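Rules for Robots That Go Outside
Posted 03/10/2021 in the Drarnwood kids' corner

Hi again! Last time we talked about robots that live in factories. I got so many letters about that one (219 of them, and I read every single one, even the one written in purple glitter pen). The thing lots of you wanted to know was this: who tells a robot how to behave when it leaves the building?

Good question. People do! They write rules, and they write them before the robot takes its first trip. I help write some of them for a robot called Grilari, which is a roving robot that travels outdoors and looks at the ground as it goes. So I spend a lot of my day thinking about what could go wrong, and then writing a sentence to stop it. It's a funny job and I love it.

Rule one: know where you're allowed to be

You have rules like this too. Stay on the sidewalk. Don't go past the big tree. A robot needs the same thing, but it needs it spelled out much more carefully, because a robot doesn't know what "don't go too far" means. How far is too far? You'd have a feeling about it. A robot has no feelings about it at all, so we give it a map with a line drawn around the places it may go. We call that a geofence – "geo" means earth, and the fence is only in the computer. If the robot comes up to that line, it has to stop and ask.

Roads get extra rules. A white line along the edge of a road is easy for you to understand. For a robot, somebody has to write down what the line means, which side to stay on, and what to do if the paint is faded or the sun is so bright that the line is hard to see. Our rule says that if the robot isn't sure where the edge is, it slows right down. If it still isn't sure, it stops. An empty road doesn't change the rule, either. You still look both ways when the street is quiet, don't you? 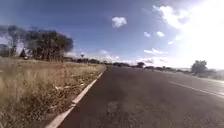 Rule two: somebody has to be able to say stop

Every robot we send out has a person in charge of it, and that person has a stop button. A big one! It has to work every time, so we test it before each trip, and we test it again if anything on the robot gets changed. The company that makes our buttons, Roromex, pressed one of them 4,000 times in a row to see if it would wear out. (I asked if I could do some of the pressing. They said they had a machine for it. Boo.)

There's a second part to this rule, and it's my favorite. If the robot loses its radio link and can't hear the person anymore, it isn't allowed to guess. It stops by itself and waits.

Rule three: check the ground

Indoors, floors are mostly flat. Outdoors you get dirt, grass, gravel, bumpy bits, cracks and slopes, sometimes all within a short walk. So the rule book has a page for each kind of ground, with a top speed written on it. Smooth and flat means the robot can go a little faster. Bumpy or broken up means it goes slowly, so it doesn't tip over or shake something loose.

The people at Sýkora, who check our rule book every December, are very strict about this page. Last year they sent it back to me with a note asking what I meant by "a bit bumpy." Fair enough! I had to go and measure the bumps, and now the page has real numbers in it.

The rule also says the robot should look far ahead as well as close up. A pole a long way off isn't a problem yet, but it's good to know it's coming.

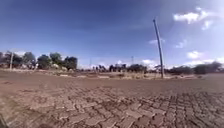

What happens if a robot breaks a rule?

It gets stopped, and then the people who look after it find out why. Robots don't get grounded or lose their dessert. Usually the mistake belongs to a person who wrote a rule badly or forgot one, so we fix the rule, test it, and write down what we changed so other teams can learn from it.

Try it yourself

Write three rules for a robot that has to cross your yard or your school playground. Then ask a friend to be the robot and follow your rules exactly – no being clever, no filling in the missing parts! See where they end up. My first try sent my sister into a hedge.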